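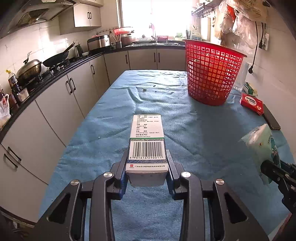

A reader wrote in under the September post to say that a hand-held gripper is a pair of salad tongs with a budget, and that I should either put motors on it or admit I like tongs. I've been chewing on this for longer than I'd care to say. I do like tongs. I own several, and they're better made than Rey was until this week.

For anyone joining partway through: Rey is the gripper. There are two of them now, which was always the plan, in the sense that I bought enough screws for two and then felt bad about the leftover bag. They're worked by hand. The arm they're supposed to end up on exists as a drawing, a box of parts, and a line in the household budget that I've labeled "misc."

The idea behind doing the hand first is that I get to find out what the jaws are bad at before there's a motor attached to make it worse. When you're holding the thing yourself you feel it straight away. The jaws close on a carton, one side arrives a hair early, the carton turns a few degrees, and your wrist fixes it without asking. An arm won't do that. An arm will carry on with total confidence and put the carton in the sink.

So the job this month was to get both sides arriving together. The linkage was the obvious suspect. I'd drilled the pivot holes on the bench drill at the shared workshop in Rodstead, the one whose table drifts if you look at it firmly, and the holes were fine until you put them next to each other. I redrilled. Then I reprinted, since redrilling a hole that's slightly wrong gives you a hole that's very slightly right and mostly oval. We're on version 7 of the arm pieces. Versions three and four were the same file. I'd rather not go into it.

The new pivots are from Tornevent, who sell bushings by the bag and pack each bag inside another bag inside a carton big enough for a toaster. The bushings themselves are lovely. They press in with a thumb and a bit of swearing, and the slop I used to get at the tips has gone down to where I have to go looking for it. I did go looking for it, naturally, for most of an evening.

With that sorted, the pads were next. My first pads were cut from a mouse mat and gripped beautifully, including when I wanted to let go. You'd open the jaws and the carton would come up with one of them like a reluctant dog. The second kind was harder and let go fine, but a shiny carton slid down through it at its own pace. What's on there at the moment is small, dark blue, and a compromise. A medicine box is a good thing to try it on: flat sides, square corners, glossy card, and it caves in if you squeeze like you mean it. If I can pick up a box and set it down without leaving a dent in the printing, I call that a pass. I've bought a lot of things in small boxes lately and I'm told it shows.

Then there's everything that isn't a box, meaning most of a kitchen. Soft things, bags, anything with holes in it. Mesh is miserable. The tips find a gap, go through it, and then you're wearing a basket.

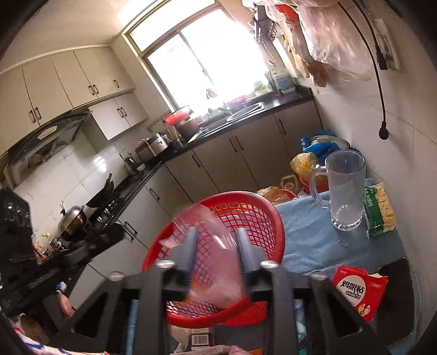
Both fingers in the red basket, clear bag in there too, beer mug keeping well out of it.

The bag is its own problem. A clear plastic bag has no opinion about where its edges are, and closing on one gets you either a fistful or nothing. What's been working, when it works, is coming in from above with the jaws wide and closing slower than feels natural. I'd been snapping them shut, which is fun and makes a good noise. Slow is dull and gets more bags.

I haven't tried the mug. It's glass, it has a thick handle, and it's the only thing on that table that would be missed. The handle ought to be easy, and that's the sort of sentence I've learned to write down and then walk away from.

I did do the long test, where you open and close the jaws until something gives. I'd promised 700 closes, having picked the number in a confident mood in the shower. You'd think a person interested in automation would have built a jig for this. A person interested in automation sat on the couch and did it by hand through two movies, and has a forearm to prove it. One screw backed out partway and I put thread lock on it, then on its neighbors, then on a patch of the couch. No cracks that I can find. The pivots feel the same as when I started, or my hand had gone too numb to tell, and I'll check again once it's stopped buzzing.

On the electronics side there is less to report. The Zostska board arrived and lights up. I can get it to read the jaw opening from a sensor taped to my desk, and the reading is steady as long as I don't touch the tape. Mounting it on the gripper means finding space behind the pivots, where there isn't any, so version eight is going to have a wider back plate. I was hoping not to have a version eight. I'd told people there wouldn't be one.

Somebody asked about files. The arm pieces are printable now and I'll put them up when I've renamed them, as they're currently called things like arm_final_b_REAL. The back plate I'd hold off on, for the reason above. If you want to start cutting something this weekend, cut pads. Make more than you need, in two or three kinds of rubber, and put the mounting holes in before you cut the outline. I did it the other way around and spent a happy hour chasing a piece of rubber the size of a postage stamp across the bench with a drill bit.

As for the motors, yes, they're coming. I've got a pair picked out that are too big, and a smaller pair that are too weak, and a browser tab open for each. The wider back plate would fit the big ones. I noticed that after I'd drawn it.

Posted 15 January 2021. Filed under: Rey, grippers, couch damage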